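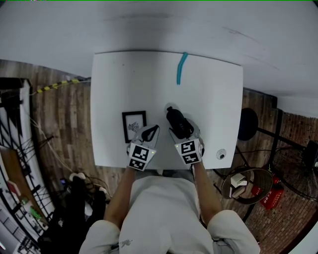 Faustine Hervieu says I'm wrong about Carré and the duck is the only reason to go. Ok. Went back last night. Thread

1/ First, parking. Forget it. Take the 94 bus, get off by the tire shop, walk down the hill. Door is next to the dry cleaner and has no sign, just the name on the mailbox

2/ Got there 6:15, still waited. They don't take names before 6. They don't take names after 7:30 either?? So there's a window. Hit the window

3/ The duck. Leg, not breast. Skin very crisp, lentils under it, some kind of sour plum thing on the side. $32. Faustine you were right about the skin. The lentils were salty and I will die on this hill

4/ Leek tart still the best thing there for me. Bottom crust is thin and holds up. Had it three times now, same every time

5/ Skip the onion soup. Sweet. Way too sweet, cheese went to rubber in two minutes. Amber Verbeke liked hers but she puts sugar on grapefruit

6/ Bread is from Kimmont now, used to be their own. Fine bread. Butter is cold and hard as a brick, ask for it when you sit down and let it warm up a bit

7/ Wine by the glass is short, 4 reds 3 whites. Had the cheapest red, no complaints. Teh waiter poured it like he wanted to go home

8/ Noise: bad. Back room is better, the two tables by the kitchen door are worst. We got one of those. Heard every order in the place

9/ Dessert. Rice pudding, cold, burnt caramel on top. Big enough for two, I didnt share

10/ Total for two with tip, $115. Last April the same meal minus the duck was under a hundred. Everything's up, I know, I know

11/ Someone asked Carré or Risel. Risel for lunch, the $19 plate with the mustard potatoes. Carré for dinner. Risel at dinner is all small plates and I leave hungry

12/ Correction to 2, Hywel Gronow says they do take names after 7:30 but only for the bar. Ok so eat at the bar. Bar has the full menu exept the duck

13/ And closed Mondays. Found that out the hard way in the rain

14/ Going to try Perrine Hamel's place on the corner next, she's doing a rabbit thing on weekends. Will report. If you've been, tell me if the fries are any good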